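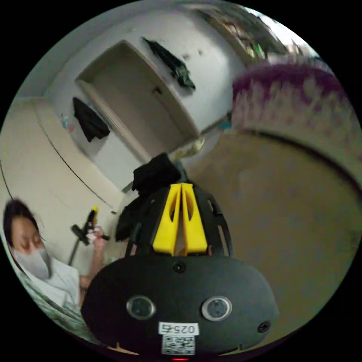 2018年10月18日 Kastari収集ノート(寝室の回)

今日の本数、129本。目標は200本だったので届かず。でも前回よりずっと使えそうなデータが入っている気がするので、気分は悪くないです!

課題は「服を拾って、ベッドの上に置く」。文字にすると簡単なんだけど、両手にグリッパを持ってやると、最初の何本かはどうしても動きがぎこちなくなる。ルシアが見本を見せてくれて、そのあと自分もやってみたら、肘が上がりすぎだと笑われた。手首だけで向きを変えようとすると指先が布の上を滑るんですよね。肘は下げて、体ごと寄っていくほうがきれいに挟める。次に入る人はここだけ先に練習しておいてください。

黒い布がやっぱり難しい。黄色い指が閉じたあと、どこまで布を噛んでいるのか映像だとよくわからない。グリッパの本体も黒いから、布がかぶさると境目が溶けてしまう。ギリシュは「学習側で何とかなるでしょ」と言っていたけど、ラベルを付けるこっちの身にもなってほしい(笑)。とりあえず黒い服の本は名前の末尾に k を付けて分けておいた。あとで抜くなり重みを変えるなり、好きにできるはず。

逆に、部屋がごちゃっとしているのは大歓迎。ドアに服が掛かっていたり、柄の強い寝具があったりして、5月にJakineの実験室で撮った白い台の上のデータとは全然違う。あっちで学習させたモデルは、背景が変わっただけで手が止まっていたからなあ。今回のを混ぜてどうなるか、早く見たい。 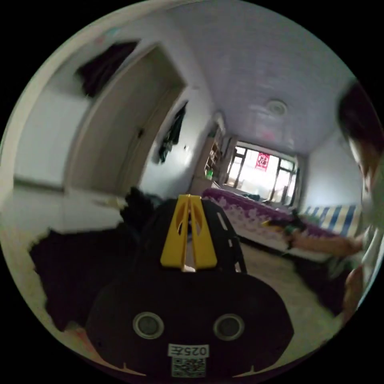

手前が「025左」のグリッパ。ベッドは右側、奥の窓はかなり明るい。

窓の明るさの話。窓のほうを向くと露出が引っ張られて、手元が暗く沈むことがある。途中でカーテンを引こうかとも思ったけど、レイレさんに電話したら「そのままで」とのことだったので、そのまま続行。実際の家でもこういう光はあるわけだし、まあそうか。ただ、ひどいものが8本あって、指先の位置が自分でも読めなかったので、保留フォルダに移した。捨ててはいません。

同期の合わせ方もメモ。本番の前に、左右のグリッパをお互いのカメラに映るように向け合って、指を二回開閉する。これをやっておくと、あとで左右の映像を並べるときにものすごく楽! 面倒で省いた本は結局ログの時刻を見ながら手で合わせるはめになって、昼休みがまるごと消えた。省かないこと。自分に言ってます。

ラベルの件もそろそろどうにかしたい。「025左」みたいに左右が書いてあるものと、「0254」のように数字だけのものが混ざっていて、記録用紙に写すときに手が止まる。今日は用紙の欄外に左右を書き足してしのいだ。プリスに書き方をそろえるよう頼んでみるつもり。QRのほうは今日は問題なく読めたので、正とするのはQRの番号でお願いします。

あと、長くやっていると握る手が思ったより疲れる。後半になると閉じ方が雑になって、布を置くときにぽいっと放してしまっている本が増えてきた。見返すと自分でもはっきりわかって恥ずかしい。モデルがこの「ぽいっ」を覚えたら嫌なので、次回は交代を早めにします。ルシアは平気な顔をしていたけど、終わってからずっと手首を回していた。

やり直しの扱いはまだ決めていない。一度つかみ損ねて、そのまま拾い直した本がけっこうあって、自分は残したい派。失敗からの戻り方も見せておいたほうがいいと思うんだけど、サトゥルニーノさんは成功だけの組も別に欲しいらしい。なので今日のぶんは両方残して、拾い直しありの本には印だけ付けた。

次回までに
・保留の8本をギリシュと一緒に見る
・黒い服の本だけで一度学習を回してみる
・予備の電池をもう2個、持ち出し箱に入れる
・Zupanから戻ってくる予定の指の替え、届いたか確認
・残りは71本。同じ部屋で続けるか、別の部屋に移るかはレイレさんに相談

データのコピーは共有ディスクのKastariの下に置いてあります。容量がもうきついので、古い試し撮りは各自で消しておいてください。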